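4. Plugging In and Unplugging at the Desk

Section 3 dealt with cable runs in walls and ceilings. We turn now to the last few feet, where a network cable leaves the wall plate, crosses a desk and goes into the back of a computer. Most of the faults in the Jillotby records were found in this short stretch. Figure 2 shows a blue network cable in a port (first), in a holder (second) and above the tabletop (third).
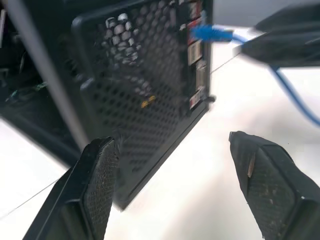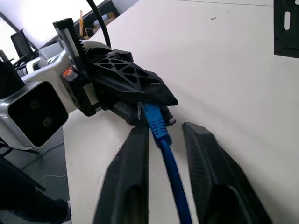
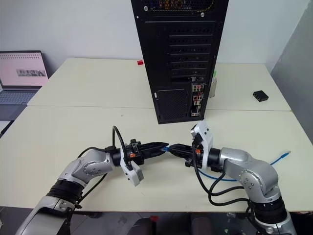

Figure 2. Blue network cable and connector.

Pei-shan Kao and Wing-sze Chung
Sindia Workplace Cabling Study, Jillotby
October 2023

4.1 What was recorded

The log covers 2,748 connections and disconnections made by staff at seven offices. An entry was made each time a network cable went into or came out of a computer, a wall plate or a small desk switch. Each entry gives the port type, the kind of connector, whether the person could see the port, and whether the first try was good. A try was counted as good if the latch clicked and the link light came on. If the port had no link light, the software on the machine was checked.

Entries were made by the person doing the work, on a paper sheet kept at the desk. We call the sheet the Mak sheet after the office that first used it. An early version had a box for the reason a cable was moved. Most people left it blank or wrote "desk move," and we dropped it in April. The entries made before that month are kept in the log, with the reason box ignored.

We did not time anyone. In a pilot with a stopwatch, people hurried and left out the steps we wanted to see, such as feeling for the latch side of the plug before bringing it to the port.

4.2 The connector

An eight-pin network plug goes in one way around. The latch is a thin plastic tongue, fixed at the front end, that bends toward the body of the plug and springs back inside the port. The tongue is the weakest part of the cable as a whole. When it breaks off, the plug still fits and will often still carry a signal, and the cable stays in use until somebody moves the computer and the plug slides out.

Boots are sold as a cure for this. A boot covers the point where the cable enters the plug and keeps it from bending sharply there. Many boots also have a hood or a pair of raised sides to keep the latch from catching on other cables when it is pulled through a bundle. The boot in the first and second parts of Figure 2 is ribbed. Ribs give the fingers something to hold, and people in our offices took hold of a ribbed boot more readily than a smooth one. With smooth boots they tended to slide back and pull on the cable itself.

Boots have costs as well. A thick boot takes up room to either side, and in a crowded column of ports it may press against the plug next door. A stiff hood makes the latch hard to push down. Several people told us they squeezed the boot as hard as they could and rocked the plug from side to side, which works in the end and is bad for the port. At the Zorach office the older cables had been stored in a warm closet, and the hoods had hardened so far that two of the staff used a pencil to press the latch.

4.3 The port and what surrounds it

On a desktop computer the network port usually shares a column with several others. In the first part of Figure 2 the ports form a narrow vertical column along one side of the case, with small red and white labels around the openings, next to a wide panel of perforated metal. The network plug is near the top of the column. A position like that is fairly kind to the hand. A plug at the bottom of a tower that stands on the floor is much less so.

Labels on the back of a case are of little use to a person reaching around it. They are small, and the person is generally looking at the front or the top of the machine. Staff found the network port by touch or by counting down from the top. Both ways fail when a machine is replaced by another model with the ports in a different order. The most common mistake in the log was a network plug pushed against a USB opening. It does not go in, though it will sit there at an angle well enough to feel as if it had. The second most common was the right port with the plug upside down.

Turning the case helped more than anything else we looked at. When the case was pulled forward and turned until its back could be seen, first tries were good in nearly every entry. When it was left in place, they were often bad. The reason people gave for leaving it in place was that the other cables were too short to allow it to turn. In other words, a short power cord or a short monitor cable led to trouble with the network cable, and we would not have guessed this from the fault reports alone.

4.4 Slack

We asked each office how long a desk cable should be. Answers varied a good deal. The people who cleaned the rooms wanted short cables. The people who moved computers wanted long ones. What matters at the port is the first bend. A cable that leaves the boot in a straight line and then curves gently puts almost no side load on the plug. The cable in the first part of Figure 2 does this: it goes out to the side and comes down in a long, loose arc over the white surface. A cable drawn tight over the corner of a desk pulls on the latch all day.

Too much slack causes its own problems. Coils on the floor get under chair wheels, and coils on the desk get pushed behind the monitor, where they pick up dust and tangle with whatever else is there. In one room at Jillotby we found 10 cables tied together with a single strap. To free one of them a person had to undo the strap and then usually did not put it back.

4.5 Where the loose end goes

A cable that is not plugged in has to be somewhere. In five of the seven offices it was dropped behind the desk. From there it is picked up by pulling on whichever part comes to hand, and the plug drags along the wall or the carpet with the latch facing out. Broken latches were more common in these offices than in the other two, which kept the loose end on the desk.

Holding the end on the desk can be done with a cable clip, a drawer handle or a piece of tape. A holder that takes the connector itself has some points in its favor. The plug has a known place and is kept off the floor. In the second part of Figure 2 the connector is in the underside of a black 3D-printed holder with a lattice of small cutouts. With a plug that points up into its holder, the cable can hang straight from the boot, and it is taken away by the boot with a downward pull.

The same grip then serves for the port. The cable in the third part of Figure 2 is held at its connector end, just above the table. We noted this grip in most of the good first tries. People who picked up the cable further back had to work their way along it to the plug, and some of them did so only after the plug had already met the case.

4.6 Limits

The log depends on people writing things down. A person who gets a plug in at once may forget the sheet, and one who struggles may be too annoyed to fill it in. We cannot say which of these happened more. Staff also knew that we were interested in broken latches, and at two offices they threw out the worst cables before we arrived. The share of damaged cables given in Section 5 is therefore likely to be low for those offices.

All of the offices used copper cables with the ordinary eight-pin plug. Fiber connectors are handled differently and were left out. Connections made by outside contractors were also left out, except at Zorach, where the contractor's entries could not be told apart from those of the staff and were kept.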